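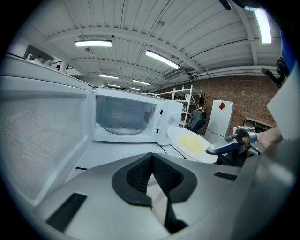 Photo: posted by gostix_dan, Doltville shared shop

Plate tips going into microwave, two hand grippers

gostix_dan
Building a pair of hand-held grippers at our shared workshop, plan is to record kitchen jobs with them and later run the same fingers on an arm. Door open is fine. Plate is the problem. I pinch it near the rim with the right gripper and it tilts toward the microwave every time, food on it makes it worse. Plate plus food is 235 g on the shop scale. Pads are the textured black ones, jaws are the V type. Do I need more squeeze or diffrent pads? Would like to keep the trigger as is, took me 3 tries to print one that didn't crack.

Flotora
More squeeze won't fix it. You have one pinch point at the rim and all the weight hanging out past it, so the plate pivots on the pad. Want contact further in under the plate. What I did on mine:
- longer lower finger, reaches in past the rim
- short upper finger, only presses down on the rim
- soft pad on top, grippy pad underneath
My lower finger sticks out 26 mm more than the upper. Holds a dinner plate level, mostly. Check it clears the turntable when you set down, mine caught the glass and I had to shave the tip to a wedge. Also you have two grippers - use the other one on the opposite rim until the plate is over the turntable, then back it out. Slow but it works.

kaneko_bench
V jaws are for handles and round stuff imo. Flat pads for plates. Or just use a bowl lol

gostix_dan
Printing the long finger tonight. Bowl is cheating but I might record a few that way too. Will post if the wedge tip clears teh glass.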